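Maja Walczak
Robot software, mostly the gripping side of it. Posts are my own.

1/ A long one about grasp width, because I promised a few of you I'd write it up once Firkari (our grasp controller) stopped embarrassing me. Get a coffee!

2/ Until February we closed the fingers to a width that the vision side guessed and then hoped for the best. Fine for a box. Books are mean, though: a small error in angle and the guess comes out far too wide.

3/ So now the planner only hands over an approach and a rough opening, and Firkari closes slowly while it watches motor current. When the current climbs and the finger speed drops together, we call that contact. One without the other doesn't count (I learned that from a sticky gear, sigh).

4/ The loop runs at 60 Hz. I wanted it faster, but the current reading is noisy and the filter eats whatever you gain. If anyone has a nicer filter for this I would love to see it, truly.

5/ Bright covers are still a headache for the wrist camera. White paper washes out and the edge detector loses the corner, so we lean on the last good pose plus the finger positions until it comes back.
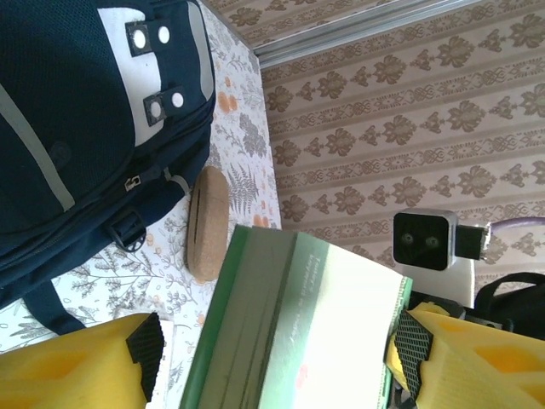
Wrist view with a book between the fingers, backpack just behind it.

6/ Busy tablecloths are the other thing. Our old segmenter loved to turn a printed fern into an object. I retrained it with 2,000 extra crops of patterned fabric and it's so much calmer now.

7/ Config lives in the Stotberg repo under grasp/width, and the fix for the stale pose bug is PR 449. Please read the comment at the top before you change the timeout, it took me a whole evening to write!

8/ Next up is letting go gently, a whole other thread.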